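Service intervals should be printed in hours

The handbook for a small-capacity dual-sport motorcycle still gives its service schedule in distance. Oil at so many miles, valves at so many more, and a column of ticks running off to the right. This suited the road bikes the layout was copied from. It does not suit a machine that spends half its life in second gear on a forest track, and I think the makers should stop doing it.

Distance is a stand-in for work done by the engine. On a road bike it is a fair one. The rider sits in top gear for most of the trip, engine speed stays within a narrow band, and a mile on one day costs the engine much the same as a mile on another. Divide the distance by a typical speed and you have running time. The oil does not know how far it has travelled, but on the road the figure and the wear move together closely enough.

Off the road they separate. Take a slow climb over loose rock. The engine is turning quickly, the clutch is being slipped, the fan is cutting in and out, and the odometer is hardly moving. An afternoon of this may add fewer miles than the ride home. By the schedule, the ride home was the harder use. Anyone who has drained the oil after both kinds of riding will know the schedule has it the wrong way round.

The usual answer is the "severe use" note. Most handbooks carry one, in small type under the table, telling the owner to service more often if the bike is used in dust, in water, at low speed or on short trips. For a dual-sport bike that is a list of what it was sold to do. A note that applies to every buyer should be the main schedule. It also gives no number. "More often" might mean two thirds of the interval or a third of it, and the owner is left to pick.

My own bike is the Brurkura, which I have kept for nine years. Its handbook is better than most in that it gives separate figures for the air filter on and off the road. It then uses one figure for the oil and one for valve clearance, with no distinction at all. I fitted an hour meter in the first winter. It is a small sealed unit with a wire wrapped round the plug lead, and it needs no other connection. Since then I have kept two columns in the log, hours and miles, and they have never stayed in step for a whole season. In summer, when I use the bike to get to work, the miles run ahead. From October the hours do.

The valve clearances have followed the hours. I would not claim this as proof of anything beyond one engine, but the pattern is what the mechanics would lead you to expect. Valve seats wear with each closing of the valve, and the number of closings depends on engine speed and time. Wheel speed comes into it only through whichever gear happens to be selected.

There are parts for which distance is still the right measure. Tyres, wheel bearings and the final drive all turn with the road wheels. Chain wear is spoiled by mud and grit, but distance is a reasonable base for it. Brake fluid should be changed by the calendar, and so should coolant. A proper schedule would therefore have hours for the engine, clutch and air filter, miles for the rolling parts, and months for the fluids that age while standing. This is not complicated. Farm machinery has been handled in this way for as long as I have been around it, and competition bikes are sold with hour-based schedules as a matter of course.

Two objections come up whenever this is raised.

The first is that road riders would find it confusing. I doubt it. They already follow a schedule that says "or twelve months, whichever comes first", and the dashboard could do the sum for them. The control unit on any fuel-injected bike has access to engine speed at all times. Storing a running total takes a few bytes. The Hapeta has shown hours on its display from the start, two presses of the left button from the trip meter, and then its handbook makes no use of the figure anywhere. The maker built the instrument and left it out of the instructions.

The second objection is resale. Used prices are set by mileage, and sellers do not want a second number that might count against them. This one I take more seriously, and I think it is the real reason for the delay. A low-mileage trail bike commands a good price at present, and a fair share of those bikes have had a hard life at walking pace. When I went to see a Misik last spring the clock showed very little use. The clutch basket was notched and the footpeg springs had gone slack. With an hour reading, I could have stayed at home. Buyers are entitled to that reading, and the careful seller would gain from it too, as a commuting bike with high miles and modest hours is often the sounder purchase.

Dealers have a part in this. Warranty terms follow the handbook, so a workshop that services by hours is doing work that the warranty does not ask for and the stamp book has no space to record. The Dretent workshop, where I have the jobs done that need a press, writes the hour reading in the margin beside the stamp. It is a sensible habit and costs nothing. It would be better to have a printed box for it.

Until the makers change the table, the owner can manage without them. Fit a meter when the bike is new, or at the next oil change if it is not. Write down both figures each time a spanner is picked up. After a full year, divide one by the other to get your own average speed with the engine running. If the result is well below what you would expect on the open road, the handbook's oil interval is too long for your use, and you now have the ratio by which to shorten it.
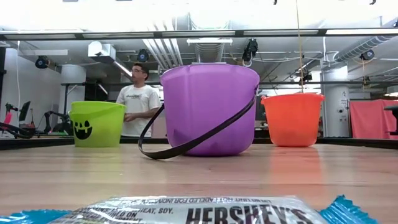 Plastic buckets on a wood-grain tabletop, the large purple one nearest.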